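Search this site Search Go

Lurnent update listens for the key before it picks the next song

2025-05-23

Boltgate has released a new version of Lurnent, its music mixing app for phones and tablets. The main change is a feature called Key Follow, which works out the musical key of the song that is playing and looks through the user's library for something that will sit well after it. We spoke to the app's lead developer by phone.

"People were already doing this by hand," the developer said. "They had notes in the song titles, or a spreadsheet. We wanted the app to do the boring part and leave the picking to them."

Key Follow offers four suggestions at a time. Users can take one, skip all of them, or let the app run on its own. Earlier versions matched tempo only, which meant that two songs could line up on the beat and still clash badly once the vocals came in.
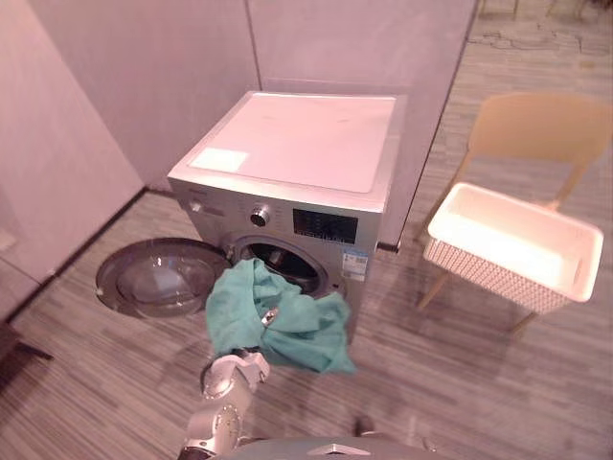
The analysis runs on the device and needs no connection after the app is installed. The team trained it on songs with a lot of unwanted sound behind them, and the developer said household noise was harder to deal with than crowd noise. "A crowd is pretty even. A machine at home has a pitch of its own. Take a front loader with a round program knob and a display next to it. You turn the knob, you pick a fast spin, and now there's a note in the room. If you're recording a vinyl side through the microphone, the old version might call that note the key of the song."

The new version compares the first part of a recording with the rest and sets aside any tone that never changes. It can still be fooled by drone music, and the developer did not claim otherwise. "If your whole record is one note, type the key in yourself. There's a box for it."

Much of the early testing was done with Fukach, a small label that puts out dance and ambient records. The label lent its full catalog, including some tracks that had never been given a key at all. Results were checked by ear. Where listeners disagreed, the track was left out of the test set.

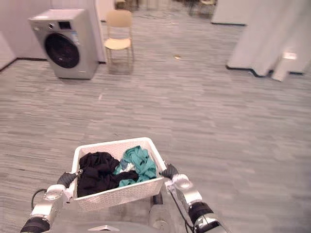
Library sorting has changed too. Songs can now be put into loose groups called piles, and one song can belong to several piles at once. The developer compared the old folder system to sorting clothes too early. "You've got a black thing and a green thing in the same basket, lying over each other, and that's fine while you're carrying it. You don't need two baskets yet. Folders made you decide right away." Existing folders are kept and appear as piles after the update.

Support for the Vandenberghe two-channel controller is included, though the jog wheels do not work with piles yet. A fix is planned.

Lurnent is free for six piles. Unlimited piles and recording cost 3.99 a month. Subscribers who joined before April keep their old price.

"We'll probably hear that six is too few," the developer said. "Then we'll look at it."

We use cookies to remember your settings. Accept Manage

Contact us | Copyright 2025 | Back to top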